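Sorting tips from the packing side at Baltitero

Irina Pascu and Marius Bucur put these together after the hand-held grippers came in. Packers used to fill snack boxes by hand all shift. Now part of the day goes on showing the automatic line how to pick up a packet.

Spread the mixed packets on a flat cloth before you start. Leave space between the pile and the box. Open the fingers wide before you reach.

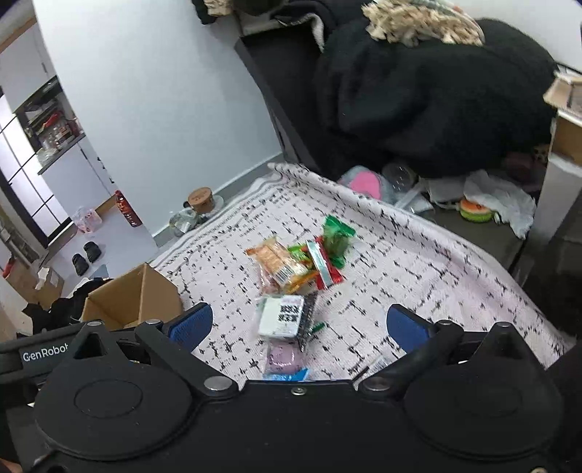
Fingers open, packets laid out on the cloth.

Keep the box close to the pile so your arm travels less. A box with a low front wall is easier on the wrist. Put long items in at a slant and small ones on the floor of the box. 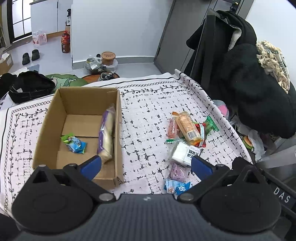
Open box to the left of the pile.

Grip crimped packets by the middle and stop squeezing once they hold. Twisted sweet wrappers take more practice. Latifa Ouali does 20 picks and then changes hands, and has had less trouble with her thumb since July.

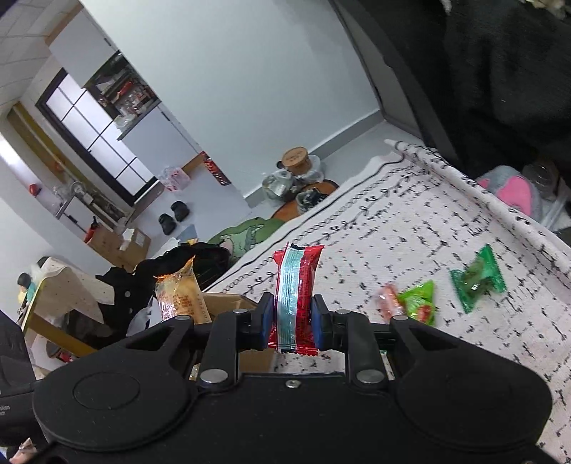

Red packet held upright between the blue pads.

Pay stays at the packing rate for gripper hours. Breaks are the same as before. Swap jobs after 34 minutes, even if the box is half full. Anyone who would sooner stay on hand packing should tell Marius by Thursday.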